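Color cube

A color cube (also counting cube, block cube, or just cube) is a small solid block with six equal square faces, sold in sets of plain colors and used for sorting, stacking, counting and simple building. Found in classrooms, playrooms, therapy rooms, board game boxes. Most sets have red, green, blue and yellow. Bigger sets add orange, purple, white, black.

Not the same as an alphabet block, which has letters or pictures on the faces, or a linking cube, which has a peg on one side and holes on the others. A color cube is plain on all six sides and holds together with nothing but its own weight.

Contents
1 Names
2 Materials and making
3 Sizes
4 Color
5 Use
6 Work surfaces
7 Storage and care
8 Sets
9 See also

Names

"Color cube" is the usual name in school supply catalogs. Older catalogs say "inch cube" or "one-inch cube" whatever the real size, which causes mix-ups when ordering. Board game players mostly say "cubes" and leave it there. In math teaching they are grouped under manipulatives, along with rods, tiles, counters and pattern blocks.

The term is also used for a kind of color chart in the shape of a cube, used in printing and computer graphics. See Color cube (graphics).

Materials and making

Wood, plastic and foam are the common ones. Wooden cubes are cut from long square sticks, tumbled to take the sharpness off the edges, then dyed or painted. Dye soaks in and leaves the grain showing. Paint covers the grain but chips at the corners first.

Plastic cubes are molded, either solid or hollow. Hollow ones are lighter and louder when a tower comes down. Foam cubes are cut from sheet and are the quietest of all, but they pick up tooth marks and lint and the corners go soft with use.

Edges can be sharp, rounded or beveled. A sharp edge makes a neater wall. A rounded edge is easier on the fingers and chips less, but tall stacks show thin dark lines between the blocks, and some builders dislike that.

Sizes

Sizes run from very small game pieces, easy to lose in carpet, up to foam blocks a child can sit on. The middle sizes are for table use. A cube for table use should fit between thumb and finger without stretching and be heavy enough not to skid when nudged.

Mixing sizes in one tub is generally a bad idea. Cubes from two makers can look alike in the hand and still be off by a hair, and the difference adds up by the top of a tower. Rosario Rizzi, in the handbook Blocks on the Table, advises writing the maker's name on the lid and never topping up a set from a second one.

Color

Plain strong colors are prefered. Red and green are in nearly every set, which is awkward, as they are the pair most often confused by people with color blindness. Ways around it:

Pick a light green and a dark red, so they differ in brightness too.
Swap the green for white or yellow.
Mark one face with a dot or a notch.

Color also shifts with the light. A red cube under a warm lamp and an orange cube by a window can be hard to tell apart, and teachers often do sorting games in the morning for that reason.

Use

Sorting comes first for small children, by color, then by color and number together. After that rows, then patterns (red green red green), then towers. Older children use cubes for adding, sharing out, area and volume. A box made of 12 cubes can be laid out as 12 in a row, or 6 by 2, or 4 by 3, or as a solid 3 by 2 by 2, and that one exercise fills most of a lesson.

Picking up and placing is an activity in itself. A cube can be lifted by two opposite sides, by two opposite corners, or by one edge if the grip is strong. Flat sides are the surest hold. Corners tend to twist the block as it comes up, so it lands turned. Spacing matters as well: blocks set close together are harder to lift one at a time, the neighbor gets bumped. Leave a gap at least as wide as a finger.
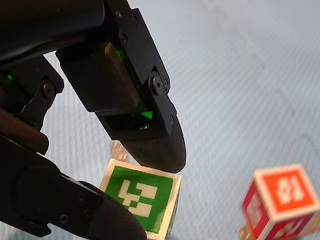
Work surfaces

A hard bare table is fine for building but noisy, and cubes slide on it. Common answers are a felt sheet, a rubber mat, a cotton cloth, or a tray with a low rim. Cloth deadens the sound but wrinkles, and a wrinkle under the bottom block will tip a tower over by the sixth or seventh level. Smooth it out before starting. Ribbed mats grip well, though the ribs catch crumbs.

Color of the surface counts too. Pale gray and pale blue are popular since all the usual cube colors stand out on them. Avoid busy patterns. White shows every mark, black hides the dark blue cubes.

Storage and care

Tubs with lids, cloth bags, shallow trays. Trays with a fixed place for each cube make it quick to see if any are missing, but take longer to put away. Bags are quick, and the blocks rub together and wear at the corners.

Plastic: warm water and dish soap, rinse, dry on a towel.
Wood: damp cloth only, never soak. Dyed wood will bleed color into water and can swell out of square.
Foam: wipe, air dry flat. Keep out of the sun.

Schools commonly do a full wash in January, after the winter break, and a quick wipe on Friday. Throw out any wooden cube with a split. Small cubes are a choking hazard for children under 3 and should be kept out of reach of them.

Sets

Grinex sells a wooden classroom tub of 700, in 4 colors, with a scoop. The edges are rounded. Replacement lids are sold seperately.

Palcombe makes a tray set of 82, plain plastic, packed with a card of patterns to copy. Two of the cubes are white spares.

Negri cubes are foam, sold by the bag. Discontinued in the larger size but still turn up secondhand.

Rudley offers game cubes only, very small, in single colors.

See also

Alphabet block
Counter (board games)
Linking cube
Manipulative (math education)
Pattern block
Toy block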